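4. Fitting the Clorau door threshold strip (tiled floors)

Read section 3 first if you haven't cut the strip yet. Standard strip is 119 cm, too long for most inside doors.

You need: the strip, tape measure, pencil, small hacksaw, tube of Cletance adhesive (not in the box), damp cloth, masking tape.

4.1 Clear the doorway. Door open, wedged. Take it off its hinges if it's heavy or swings back on you.

4.2 Scrape off old glue. Blunt scraper only, a sharp one marks the glaze. Lumps left behind = strip rocks later.

4.3 Sweep up. Get right into the grout lines and the corners by the door frame, grit likes to sit there. Then wipe over with the cloth and let it dry fully.
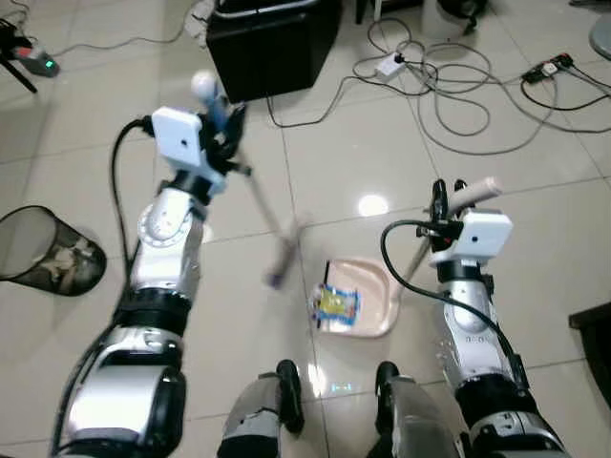

4.4 Dry fit. Lay the strip in place with no glue. Should sit flat both ends. If it bows, take a bit more off one end and try again.

4.5 Mark both long edges in pencil. Run masking tape just outside the lines.

4.6 Turn strip over. One wavy bead of adhesive down the middle, stop short of the ends. Dont flood it.

4.7 Press down, centre first, work outwards. Hold 10 seconds at each end. Wipe off any squeeze-out straight away, then peel the tape.

CAUTION: no foot traffic for 74 minutes. No mopping till next day. Keep pets out aswell.

CAUTION: underfloor heating off before you start and cold to the touch. Leave off overnight.

Note: one tube of Cletance does 220 cm of strip. Doing more than that, buy two.

Note: Bouazza strips have a foam back and go down differently, see section 6. Do not use this section for them.

Strip lifted at one end? Go to 7.2. Spare end caps from the Bostesport trade counter, ask for the short ones, state colour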